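Search this site Search
Home Reviews Maps and Books
5 min read
14 comments

Trusmont Regional Population Atlas, Second Edition - Review

By Drita Nedeljković
May 18, 2024

The Trusmont atlas is a reference book about where people live and how that has changed since the late 1800s. It covers the Prildale valley, the two plateau districts to the north, and the strip of coast as far as the old customs border. I bought the second edition to replace a first edition with a broken spine, and I have used it most days for the past few months.

It is a heavy book, 800 pages plus an index, with the maps printed in color and the tables in black and gray. The cover is plain cloth. There is no slipcase.

What it covers

The atlas is divided into 4 parts. The first gives the census history of each district, starting with the church and tax counts that came before any official census. The second covers language and religion. The third deals with movement: people leaving the plateau for the coast, seasonal work, and the families who came in from the eastern provinces when the railroad was built. The last part is a gazetteer of every settlement, including ones that no longer have anyone living in them.

The gazetteer is the main reason to own the book. It has 2259 entries, each with the current name, older names, elevation, nearest road, and population at each count. If you have ever tried to match a village in an old parish record with one on a modern map, you know how much time that takes. I looked up Kistine, which has changed its name three times and its district twice, and all of it was there in one short entry.

The maps

The density maps are much better than in the first edition. The old ones used five shades of brown, and the middle three looked the same under a desk lamp. The new ones go from pale yellow to dark blue, and the valley floor stands out clearly from the slopes. District borders are drawn as they were in the year of each map, so you don't have to guess which version you are looking at.

The language maps are weaker. Each settlement gets one color, for whichever language had the most speakers. In the mixed towns along the river that hides a lot. The numbers are in the tables at the back of the section, but you have to go and find them.

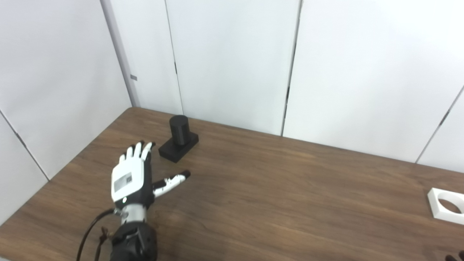
The text

Most of the chapters were written by Begović, whose style is dry but easy to follow. The chapter on the railroad years is the best in the book. It explains why the coastal towns doubled in size while the plateau lost young people, and it uses letters and wage lists as well as the census. The chapter on religion is short and mostly repeats the first edition.

I found a few errors. Two captions in the movement section are swapped, and the rainfall figures in the introduction don't match the climate table. An errata sheet came tucked inside the back cover, but neither of these was on it.

Using it

The binding lies flat once you are past the first fifty pages or so - a big improvement on mine, which had to be held open with another book. The paper is thick enough to take pencil notes. The print in the gazetteer is small, and I use a magnifier in the evening.

There is no digital version. For a book that is mostly tables, I would have liked a download of the figures, and I would have paid extra for it.

Should you buy it?

If you work on family history or local history in the region, yes. If you already own the first edition and mainly read the essays, the changes are small and you can wait. Libraries should replace their old copies for the gazetteer alone.

I have not compared it with the school edition, which leaves out the gazetteer and has fewer maps.

Share 4 shares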